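Every apartment I have lived in came with a junk drawer already installed. The landlord calls it "kitchen storage." By the second week it holds a dead battery, a live battery, and no way to tell which is which.

I moved to Lallside on 10/08/2019 with one box marked MISC. Moving company charged me $2,822 and I am pretty sure half of it was for MISC.

Unpacked it last night. Contents so far: takeout menus from a place in Petero that closed, a key, another key, the little bag of screws from a bookshelf I no longer own.

The keys go to something. I have tried them on every lock in this apartment, including the window. I can't throw them out, obviously. The day I do, a safe will appear.

My system used to be one drawer. Then I read a long article about zones. You divide everything by how often you reach for it. Tape and scissors up front, birthday candles in the back, feelings about your handwriting in a separate binder.

I made eight zones. Within a week I had one zone again, only now with little walls in it.

Bought the fancy divider set from Zatport. It fits a drawer that is slightly wider than mine and slightly wider than any drawer I have ever met. The dividers now live in the drawer, diagonally, as junk.

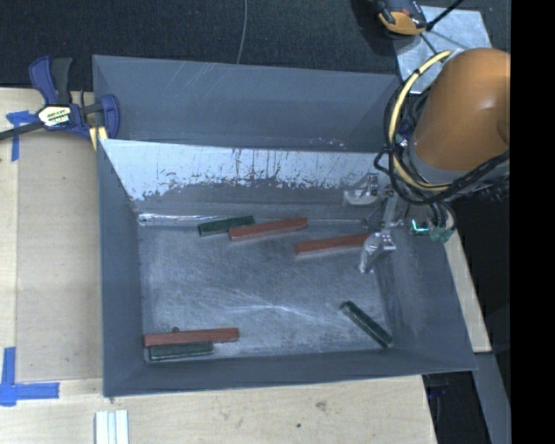

So how often should you clean out a junk drawer? Whenever it stops closing. Anything sooner is a hobby.

My mother cleans hers every spring and puts it all back in the same order. I asked her what the point was. She said now she knows it's there. I have been thinking about this for longer than I'd like.

Rubber bands deserve their own post. I have never bought a rubber band. I own enough to restrain a cow. They come in on the broccoli and they stay for the company.

Same with soy sauce packets – I have a full bottle in the fridge, and I still save the packets, for the soy sauce emergency.

A word on instruction manuals. I kept the one for my Kamolrat toaster through four moves. The toaster did not make it past the second. I know how to operate a toaster that's in a landfill, in six languages.

Things I threw out tonight: the menus, three pens, a coupon for an oil change. Things I took back out of the trash: two pens.

One of the pens works if you hold it straight up and don't want anything from it.

The step counter on my phone says 2,619 for today and I would like it on record that all of them were between the drawer and the trash can.

Drawer closes now. There's still a sound when you shut it, kind of a sliding and then a clunk – I'm going to leave that alone until August.

The keys are back in, by the way. Front left. Zone one.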